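Regras para deixar um braço robótico trabalhar junto de uma geladeira aberta
Publicado em 5 de junho de 2023, por marta_oficina

Estou escrevendo as normas internas da nossa sala de testes na Cundside. A tarefa é passar uma garrafa de chá entre a mesa e o compartimento de cima da geladeira, com um braço e uma mão antropomórfica. Já temos botão de parada e limite de velocidade, mas falta a parte do posto em si: distância da mesa, porta, cabos, luva. Existe alguma norma que trate disso ou cada um decide?
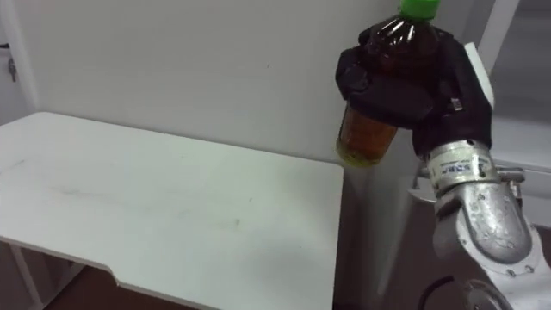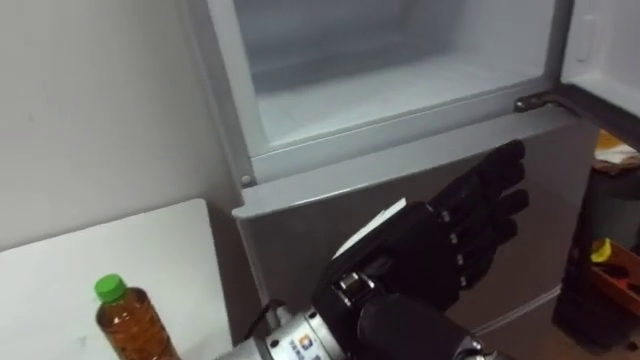
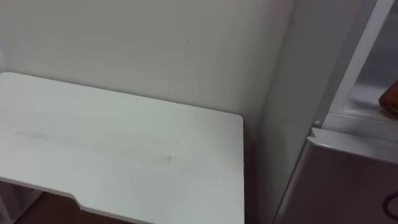
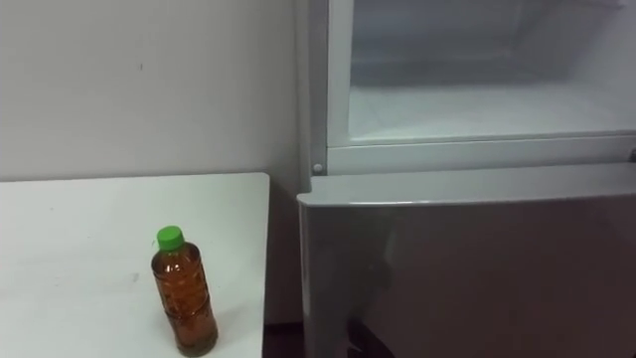

O que mais me preocupa é o espaço entre a mesa e a geladeira. Um colega quer encostar tudo, eu prefiro deixar livre. Também não sei se a luva entra na análise de risco ou se conta como acessório.

Eugeniusz Jakubowski

Norma específica para geladeira não conheço. O caminho é a ISO 12100 para a análise de risco e a ISO 10218 para o robô e a instalação. A ISO/TS 15066 entra se houver gente no mesmo espaço durante o movimento. A luva muda o atrito e a espessura dos dedos, então entra na análise junto com a mão. Se trocar de luva, revise.

Quanto ao vão, não encoste sem medir. A 10218 pede que se avalie o risco de esmagamento entre o braço e as partes fixas, e a porta aberta conta como uma delas. Aqui marcamos a posição da mesa no chão com fita e conferimos antes de cada turno – leva 2 minutos. O cabo vai preso ao braço, com folga só para o giro do punho.

rui_parry

Nós usamos 300 mm de vão e nunca deu problema. Não sei de qual norma saiu, já estava assim quando entrei.

tecnico76

Cuidado com número copiado de outra sala. Depende do alcance e da velocidade do seu braço. Acrescento uma regra: garrafa sempre com a tampa rosqueada até o fim e pano à mão, porque líquido no chão perto de tomada é o incidente mais comum do nosso registro desde março. E ninguém segura a porta com a mão enquanto o braço estiver habilitado.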